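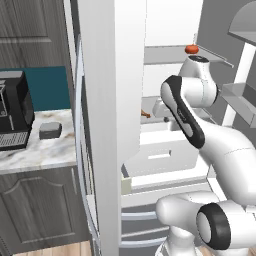

Arm at the open fridge, kitchen sim. Coffee machine is on the counter to the left.

Break room automation at our plant: anyone been through it?

gasket_hound wrote:
We got the email in September. Cillside wants a robot arm in the staff kitchen on the second floor, and they're running the whole thing in simulation first. The render up top came with the email. Pitch is that it puts the food away, clears the counter and handles the coffee side, and the two kitchen attendants get "freed up for higher value tasks." I've been at the Kirnholm site long enough to have heard that one before. When the parts cage got automated, the higher value task was covering nights.

torque_spec wrote:
I think you're reading too much into it. Our place put an arm on the pack line and no one got cut. Two people moved to inspection and they like it better. Less lifting.

gasket_hound wrote:
Did they get asked?

torque_spec wrote:
No, but they'd have said yes.

lunchpail77 wrote:
My problem is the sim itself. Everything in it is clean. One tomato-like thing on the shelf. Come look at our fridge on a Monday — half of it is takeout bags with names on masking tape, and there's always a jar that belongs to someone who quit. The attendants know which stuff is safe to toss. Where does that go in the software?

olvera_line4 wrote:
It goes in the backlog, lol. I was on the Olvera trial. We had 227 tickets by the end, and almost all of them were for things a person does without thinking about it. The wording changed too. At first it was "assist," then "supervise," and by the end the attendant was standing there with a tablet, logging what the arm got wrong. Same pay.

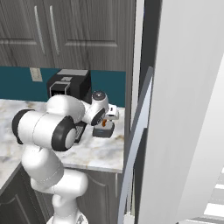 So that's what I'd ask about before anybody signs off. Who watches it, who resets it, and what does the job description say after that. Reaching for a small block on a counter is fine for a test. It doesn't tell you what happens at 11:50 with a line of people waiting on the coffee machine.

torque_spec wrote:
You have to start somewhere. I'd rather they broke things in a sim than in my break room.

olvera_line4 wrote:
Sure, no argument there. I just don't want the sim used as proof that the staffing plan works.

bisby_nights wrote:
Bisby did this and dropped it. The arm was okay. People stopped using the kitchen — they didn't like reaching around it to get their lunch.

gasket_hound wrote:
Meeting is next week. I'll ask about the job descriptions and post whatever they tell me. Not holding my breath.

Related threads
Tablet logging and job grade changes
Kirnholm parts cage, one year on
Who resets the arm on second shift?
Vending contract vs. staffed kitchen

Last updated: 2024-12-04
Contact the moderators | Copyright the posters | Back to top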